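Jobs > Hospitality and kitchens > Kitchen assistant (robot shift)

Kitchen assistant wanted to work alongside our two-armed robot at Bratis

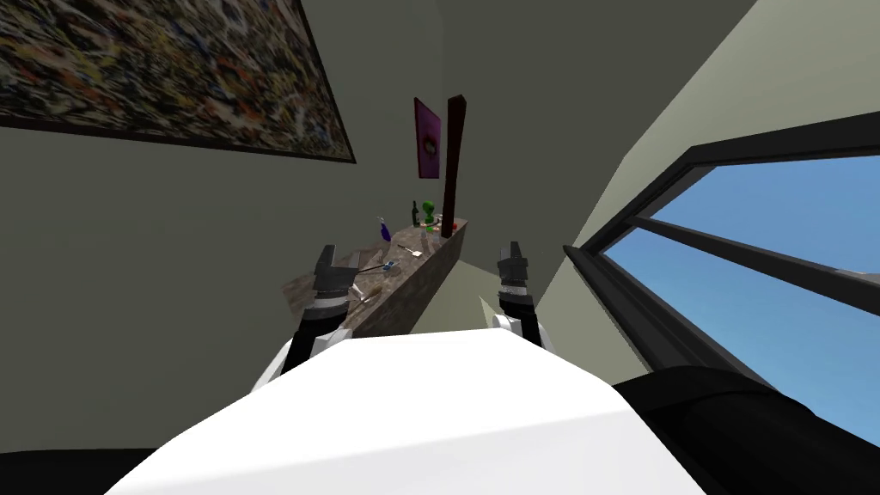 2 min read

I'm Meriem Chraibi and I run the kitchen side at Bratis, the smaller of our two places (Bratia is the big one by the station). In February we handed a good part of the clearing and putting away to a robot, and the work has shifted so much that the old job advert makes no sense any more. So I've written a new one!

You'd be doing far less fetching and far more looking after. The robot picks up utensils and bottles and puts them back where they live. You set up its counter, step in when it gets stuck on something thin or awkward, and write a line in the log so Wael Tahiri can sort it out. The rest is ordinary kitchen work – prep, plating, deliveries, wiping down. No one lost hours over this. Wanpen Nakpan moved from the sink to pastry, which she'd been asking for since she started, and her old shifts are the ones I'm filling.

I'll be straight about the bad bits. It's slow, it stops when you lean across it, and in the first month we all got a bit fed up waiting for it. You need patience, and you need to say so when something feels unsafe. There's a stop button and you can press it without asking me.

No technical background needed. You get 4 paid training shifts with Doaa Hegazy, who used to hate the thing and now shouts at anyone who leaves its counter in a mess. Shifts are 5 hours, starting at 2 in the afternoon, and we move them later during Ramadan for anyone who'd like that. There's a £500 bonus once you've passed probation.

Send a few lines about yourself to Catherine Laing at the Bratia office, or just drop in before the evening rush and ask for me.

14 shares | 3 comments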